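Schedule C: Sitting Room

A short story

The Office of Household Equivalence occupied the second floor of the old Plernura grain exchange, and its business was to determine whether a given chore could be said to have been done. It did not make machines and it did not buy them. It received applications, examined them, and issued a finding in one of three forms: Performed, Not Performed, or Deferred. In the years since its founding it had issued a great many of the last.

The Senior Examiner had held her post long enough to remember when applications came in on paper. She had refused the window-washing submission from Tesum and the first four attempts at a fitted sheet. She was regarded by manufacturers as severe and by her own staff as fair, and she had no opinion on either point that she cared to record.

On the morning of 10 Feb 2024 the Office took up the application of the Havudik company under Schedule C, Sitting Room. The applicant sought a finding that its arm could tidy a sofa.

The wording of Schedule C was old. It had been drafted by a panel whose members had evidently kept house, and it read as follows: "The sofa shall be cleared of such things as do not belong on it, and such things as do belong on it shall be put right, so that a person coming into the room may sit down." The Junior Examiner, who was in his first winter with the Office, had been asked to read this aloud before the session, as was the custom. He read it well, and then he asked which things belonged on a sofa.

The Senior Examiner told him that this was the whole of the work.

The applicant had submitted its evidence in simulation, as the rules now allowed. Physical trials were held at the Hrytsenko annex across the river, where the Office kept a kitchen, a laundry and a sitting room with a poor radiator, and there was a waiting list for all of them. A rendered room could be examined at any hour. It could be stopped and started. The Senior Examiner had voted against the change in rules and had since applied it without complaint.

The Clerk dimmed the lights in the examination room and brought the record up on the wall. At the first point of interest the Senior Examiner raised her hand, and he stopped it there.
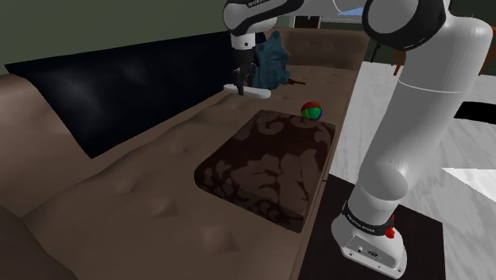 Exhibit 1. Havudik, application under Schedule C. The arm at the sofa, with the first article in the gripper. Simulated.

"Identify the article," said the Senior Examiner.

The Junior Examiner looked for some time. He said that it was white, and flat, and longer than it was wide, and that its ends were rounded. He said that he would not like to go further.

"The applicant calls it Article One," said the Clerk, who had the papers.

"Then the applicant will not go further either," said the Senior Examiner. "Does it belong on the sofa?"

The Junior Examiner considered the matter. If it was a remote control, he said, then in his own home it would belong on the sofa and nowhere else, and a person who moved it to a shelf would hear about it in the evening. If it was something from the kitchen or the bathroom, it did not belong there at all. The arm had taken hold of it by the middle and was keeping it nearly level. He could find no fault with the grip. He could not say whether the grip was the beginning of a chore or the beginning of a nuisance.

"Enter that," said the Senior Examiner, and the Clerk entered it.

They proceeded to the remaining articles. The ball gave little trouble. It was small and brightly coloured, and it rested just beyond the patterned cushion, and all present agreed that a ball should be put away. The Junior Examiner observed that this assumed a child who was finished with it. The Senior Examiner said that Schedule C assumed nothing about children, and then, after a pause, that it perhaps ought to.

The cushion was admitted as belonging. The question was whether it had been put right. It lay flat on the seat, near the front edge, and a person of the Senior Examiner's generation would have stood it up against the back. The Clerk mentioned that his mother laid hers flat. The Senior Examiner noted that the mother of the Clerk had not been called, and the point was reserved.

The dark blanket over the backrest took up the better part of an hour. It hung in points. One view was that it had been thrown there and required folding. The other was that it had been arranged, by someone with an eye for such things, and that to fold it would be to undo a chore already performed. Nothing in the applicant's papers settled which. The Junior Examiner went back through the file, all 3,076 lines of it, and reported that the blanket was listed as Covering, Dark, with no instruction attached.

"So the arm will leave it alone," he said.

"The arm will leave it alone because it has not been told about it," said the Senior Examiner. "I have had lodgers of the same kind."

That remark was struck from the record at her own request.

There remained the teal article farther along the seat. The Junior Examiner held it to be a bag. The Clerk held it to be a pillow that had been badly used. It had a peak at the top and was full in the middle, and it would have served as either. If a bag, it should go; if a pillow, it should stay and be plumped. The Senior Examiner asked how the arm proposed to tell. The Clerk turned pages and said that the arm proposed to be told.

She had the lights put up at that point and called a recess of 19 minutes, the length laid down in the rules for a purpose no longer known.

In the corridor the Junior Examiner stood beside her at the window. The river had ice along both banks. He said that it seemed hard on the applicant. The reach was good, and the hand was steady. He had expected to be judging whether the thing could pick up and put down, and for all he could see it might do both as well as he did.

"Very likely it does," said the Senior Examiner. "When you came to us, we did not ask whether you could pick things up."

He thought about his own sofa. On it, when he left that morning, there had been a coat, a plate, and a library book lying open on its face to keep the page. He knew which of these his wife would move and which she would step around, and he could not have written down how he knew it. He had been married for two years. In the first of them he had put away a good many things that were meant to be left out.

When the session resumed, the Senior Examiner dictated the finding. The Office was satisfied as to the handling of Article One at the point examined. It made no finding on whether the sofa had been tidied. The matter was Deferred to a physical trial at Hrytsenko in March, and the applicant was directed to supply, in advance and in plain language, an account of the household to which the sofa was supposed to belong: how many people lived in it, what they did in the evenings, and who minded about the cushions.

The Clerk asked whether such a thing had ever been required before.

"Put it under Other Particulars," she said.

The Junior Examiner signed below her and dated his copy. He reached home after dark. The plate had been taken to the kitchen and the coat hung up. The book was where he had left it, and he moved it over a little and sat down.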